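Why Does a Sailboat Have a Keel?

If you have ever pushed a toy boat across the bathtub, you know how easily it tips over. So how does a real sailboat, with a mast taller than a house, stay upright when the wind leans on it? Most of the answer is hiding under the water, and it is called the keel.

A keel is a long, heavy fin that sticks down from the bottom of the boat. My friend Sayaka Sakai sails a boat named Zendska, which is 62 feet long, and her keel is made of lead - the same heavy metal divers wear on their belts.

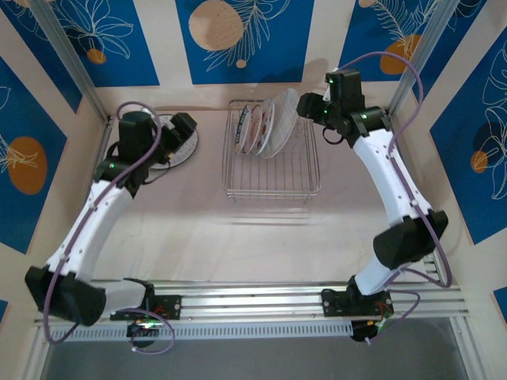

When the wind pushes the sails over to one side, all that weight down low pulls the boat back up again. Sailors call the leaning "heeling," and a little bit of it is perfectly normal (and rather fun, once your tummy gets used to it!).

The keel has a second job, too. Wind from the side would love to shove a boat sideways like a leaf on a pond. The big flat fin is hard to push sideways through the water, but it slices forward very nicely, so forward is mostly where the boat goes. 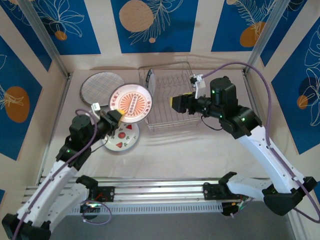
Now, not every boat has a heavy keel. Small dinghies often use a thin board that you can pull up when you reach the beach, and then the sailors have to be the weight themselves - they lean way out over the side and hang on tight.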